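Supplied to councils, strata bodies and private road owners across the state. Trade accounts are welcome.

# Brurex 200 Joint Sealant for Concrete Roads

Brurex 200 is a cold-applied, self-levelling silicone sealant for joints in concrete roads, driveways, car parks and footpaths. It is made at our Hullthorpe works and supplied ready to use, with no mixing and no heating on site. 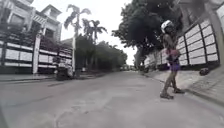
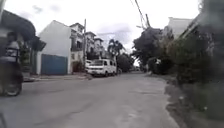
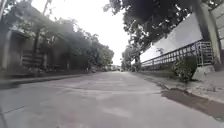

*Concrete residential street under a pale sky.*

## Where it is used

Concrete slabs grow and shrink with the seasons, and the joints between them must be able to move. When the sealant in a joint hardens or pulls away, water and grit enter the base below. Grit held in an open joint can also chip the slab edges in warm weather.

Brurex 200 is suited to:

- contraction and expansion joints in residential streets
- joints between a slab and a kerb or gutter
- driveways, loading areas and car parks
- resealing of older joints after the previous material has been removed

It is not suited to joints that are always under water, to joints in contact with fuel, or to asphalt surfaces. For fuel-resistant work, please ask for the Begay range.

## Product details

| Item | Detail |
|---|---|
| Product code | BX-859 |
| Base | One-part silicone |
| Colour | Mid grey |
| Finish | Self-levelling, matt |
| Tensile elongation at break | 1000 per cent |
| Pack | Foil sausage, sold by the carton |
| Price per carton | $149, including GST |
| Storage | Under cover, in the unopened carton |

Other colours are made to order. A minimum quantity applies and orders cannot be cancelled once production has begun.

## Preparing the joint

The life of a seal depends largely on the condition of the joint faces. Old sealant should be cut out in full and the faces cleaned by saw or wire wheel, then blown out with dry, oil-free air. The concrete must be sound, clean and dry. Broken slab edges should be repaired with Ollus Patching Mortar and left to cure for the period printed on the bag.

Fit a closed-cell backing rod slightly wider than the joint. The rod sets the depth of the sealant and stops it sticking to the bottom of the joint, so that it can stretch freely between the two faces. Do not puncture the rod during fitting.

A primer is seldom needed on sound concrete. Where the surface is dusty or has been treated with a curing compound, a small trial area should be sealed and tested first.

## Applying the sealant

Fill the joint from the bottom up, moving the nozzle at a steady pace. The finished surface should sit a little below the top of the slab so that tyres do not touch it. No tooling is required on level ground. On steep grades the self-levelling product will run – the non-sag version should be ordered instead.

Keep traffic off the joint until a firm skin has formed and the sealant does not lift when pressed. Cool or dry weather will slow the cure. Work should not begin if rain is expected before the skin forms.

## Care and inspection

We recommend that sealed joints be inspected each June, and again after any trenching or service work nearby. Short lengths that have come loose may be cut out and replaced with fresh sealant, which bonds well to clean, cured Brurex 200.

## Safety

Wear gloves and eye protection. Use in the open air or with good airflow. Uncured sealant should be wiped from tools with a dry cloth before solvent is used. The safety data sheet is sent with every first order and may be requested at any time.

## Orders and advice

Orders received before 2 pm are sent from Hullthorpe the next working day. Freight is quoted separately. Unopened cartons may be returned for credit, less the cost of freight.

Technical enquiries, including joint design and trial areas: Otis Lindgren, Pavement Products.

Trade accounts and council supply: Marcus Calloway, Sales Office. Please quote product code BX-859 on all correspondence.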